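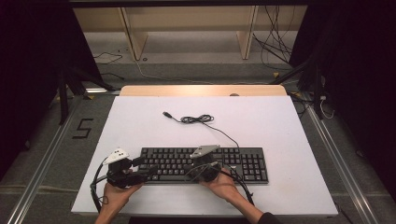

Keyboard station, head view, both hand-held grippers over the keys. Cable is part of the task.

Thread: Head view on or off for two-handed demos? Our numbers and a question

tallow_ridge
Posting this before we write it up properly, because I'd like to hear where it's weak.

We collect demonstrations with hand-held grippers, one per hand, no robot involved at collection time. Each gripper has its own wrist view, and the person also wears a head camera. The markers on top of the grippers let us recover where each one is relative to the head. The question we wanted to answer was simple: if you train the same policy with and without the head view, how much does it matter?

The task is the keyboard one. Full-size keyboard on a white board on the floor, USB cable lying loose behind it. The left gripper holds the left end of the keyboard steady, the right gripper picks up the cable near the plug, brings it clear of the keys and lays it straight along the back edge. We collected 3978 demonstrations at the Prarodcombe room over the spring and finished in August.

Result, 50 trials per condition on the two-arm setup:

Wrist views only: 21 of 50
Wrist views plus head: 38 of 50

Same network, same training steps, 2 seeds each, better seed reported for both. Most of the wrist-only failures are at the plug. The right gripper goes to where the cable usually is and closes on nothing.

mothbox
Better seed reported for both is the first thing I'd fix. With 2 seeds you can just show both. What were the other ones?

tallow_ridge
17 for wrist only, 36 with head. I'll put all four in the table.

mothbox
OK, then I believe there's a gap. I don't yet believe it's because of the head view as such. Your wrist-only policy has no way to find the cable before it gets there. You could give it a wider wrist lens and maybe get most of that back. So the claim should be "seeing the cable before you reach for it helps," and that's a smaller claim.

gantry_pete
Agree with mothbox. We ran something close to this on Zendetti with a drawer task and saw no difference at all, because the drawer never moves. It depends completely on how much the object varies. How much did you vary the cable?

tallow_ridge
The collector drops the cable by hand before each demo. It usually ends up in a small loop somewhere behind the middle of the keyboard with the plug pointing up and left, but it does wander. For evaluation we used a set of printed start photos and matched the cable to them as well as we could. Same photos for both conditions.

gantry_pete
"Usually ends up" is a bias. A cable has memory. If it's been coiled one way since it left the factory it will keep going back that way, and a wrist-only policy will learn that spot. Which sounds like exactly the failure you describe. Did you swap keyboards?

tallow_ridge
No. One keyboard for the whole set. Fair point, and it goes in the limitations.

sublevel4
Different question. The head moves. The robot's head camera doesn't, or at least ours doesn't. Did you do anything about that mismatch, or just feed the human head video straight in?

tallow_ridge
We tried straight in first and it was bad, worse than wrist only. 12 of 50. What's in the first post uses a crop centered on the board and warped to a fixed viewpoint using the head pose. I should have said so up front. The floor rails and the board edges made it easy to check that the warp was right.

sublevel4
That's a much more interesting result than the one you led with. Raw head video hurts, stabilized head video helps. I'd make that the title.

mothbox
Seconded. It also changes my objection. If raw head video sees the cable just as well and still does worse, then "seeing the cable" isn't the whole story.

quietbus
I disagree with both of you a bit. Three conditions on one task at one station isn't enough to hang a title on. The room has rails, stands, cables and dark curtains in view, and the background slides around every time the person looks down. The raw version could be failing on that alone. Crop to the board without the warp and run it again. That's one more condition and it separates the two.

tallow_ridge
We have the crop code already, so that's cheap. I can run it this month.

gantry_pete
Do the gripper cables get in the way? On Hikard we had one crossing the work area and the policy picked up on it. The robot's cables ran somewhere else and it got confused.

tallow_ridge
They're in view, one off to the lower left and one to the right across the board. The robot arms route theirs over the back. We mask the lower strip in training. Masking was worth a few trials, but I don't have a clean number for it and wouldn't quote one.

gantry_pete
Then don't, but say that you mask.

dovetail_r
We have a second keyboard station at Villalba and a box of old keyboards. If you share the start photos I can collect 30 demos on each of a few different ones, enough for a held-out test if not for training.

tallow_ridge
Yes please. I'll send the photos and the board dimensions tonight. Evaluation would still be on our arms, so send the keyboards over afterwards if you can spare them.

quietbus
Mix in one with a stiffer cable. My bet is both conditions drop and the gap stays the same.

mothbox
My bet is the gap gets bigger. Post it either way.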